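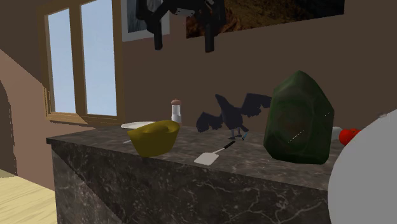

## The spatula that went through the bowl

I promised in August that I would write up the Isby trouble once I understood it, and then I kept not understanding it, so the promise sat in my drafts folder between a soup recipe and half a post about my gutters. I understand it now, or most of it. Get yourself a drink, because I'm going to tell it in the order it happened to me and that order is not a tidy one.

For anyone new: Isby is my evenings-and-rainy-weekends project, a set of kitchen chores for a simulated robot arm. The chore in this story has the arm pick a spatula up off the counter and put it in the yellow bowl. I chose it because I thought it would be easy (go ahead, laugh) and because the spatula is thin and flat and lies right down on the marble, so the fingers have to come in low without scraping. I spent most of my worry on that part. The pickup, the approach, how wide to open the hand, whether the bird with its wings out was going to get clipped on the way. I moved that bird so many times. I'm fond of it and I wasn't willing to take it out.

The pickup was fine! It was fine nearly from the start, and I should have been more suspicious of how pleased I was.

## What I saw in the log

I run each chore in a batch of 10 and read the summary over breakfast. The summary said every run was a success, so I was feeling pretty good, and I only opened the detailed log because I wanted a nice number for this blog. I was looking for how long the arm took. What I found was the lowest point the blade had reached, and in 3 of the runs that number was below the top of the counter.

Not by a hair, either. The worst one was two centimeters down. The blade had gone through the bottom of the bowl and into the stone, and come to rest there, and the scoring had looked at the spatula, decided it was inside the rim and not moving, and handed out full marks.

My first thought was that I had the height of the counter wrong. I checked it and it was right. My second thought was that the physics was letting thin things slip through other thin things, which does happen, and I lost two whole evenings to making the time steps smaller and watching everything run like cold honey. Same three runs. Same depth, too, and that should have told me to stop fiddling with the physics a lot sooner than I did.

## Where it came from

The path for the arm comes from a planner called Prulter, which I have used for years and still like very much. When the hand closes on something, Prulter treats that thing as part of the hand from then on. You then have to tell it what the thing is allowed to touch. A spatula lying on a counter is already touching the counter, so if you don't allow that contact, the planner looks at the very first moment of the lift and refuses to move at all.

So I allowed it. I wrote one line that said the spatula may touch the counter, and because I was tired and had been tripping over the bowl as well, I put the bowl in the same line. And I never wrote the other line, the one that takes the permission away once the spatula is up in the air.

There it was. From the lift onward, as far as the planner was concerned, the bowl and the counter did not exist for that spatula. Most of the time the path happened to end at a sensible height anyway. When the grip was a little farther up the handle than usual, the blade hung lower, and down it went. I'd also switched off contact between held tools and dishes in the physics, months ago, to quiet some jitter, and forgotten all about it - so there was nothing left to push back.
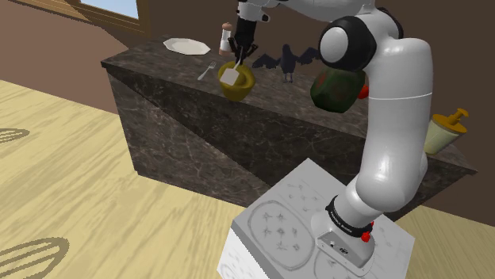 A message from Doster came in that same night, asking whether the arm would have stopped on its own if all this had happened on a real counter. I had sent them the logs because they've talked about trying the Isby chores on an arm in their shop in Mudgway, and I'm glad it was the first thing they asked, even though my stomach dropped a bit when I read it.

My answer was that I didn't know. A real blade can't go into real stone, so the arm would push, and how hard it would push depends on limits I had never set, having never needed them. Maybe it trips its own protective stop early and you have a bent spatula. Maybe it breaks the bowl first, with somebody leaning in to look. They wrote back, very kindly, that they would hold off until I had something better than maybe, and I told them that was the right call.

## What I changed

The permission now covers only the counter, and only until the blade is clear of it by 10 millimeters. After that it goes away, and if the arm can't find a path without it, the run stops and says so. I had a few of those stops the first night and I was happier to see them than I had been with all those perfect scores.

Contact between tools and dishes is back on. The jitter is back as well, a sort of nervous tapping when the blade meets the bowl, and I am going to have to live with it until I find out what causes it. I suspect the bowl's shape, which I simplified a lot at the beginning and never went back to.

The scoring also keeps track of the lowest point of whatever is being held, and fails the run if that point is ever inside something solid. I ran the old paths through it just to see. It caught the three bad ones, plus a fourth that only grazed the bottom of the bowl, so I'd missed one even when I was looking straight at the numbers.

I still have to put in a limit on how hard the arm may push, and test it properly, with the spatula gripped in all the wrong places on purpose. If any of you have set one of those for a thin tool held by a long handle, please tell me what you started from. My guesses so far are either so timid that the arm gives up in midair or so generous that I wouldn't want to stand next to it.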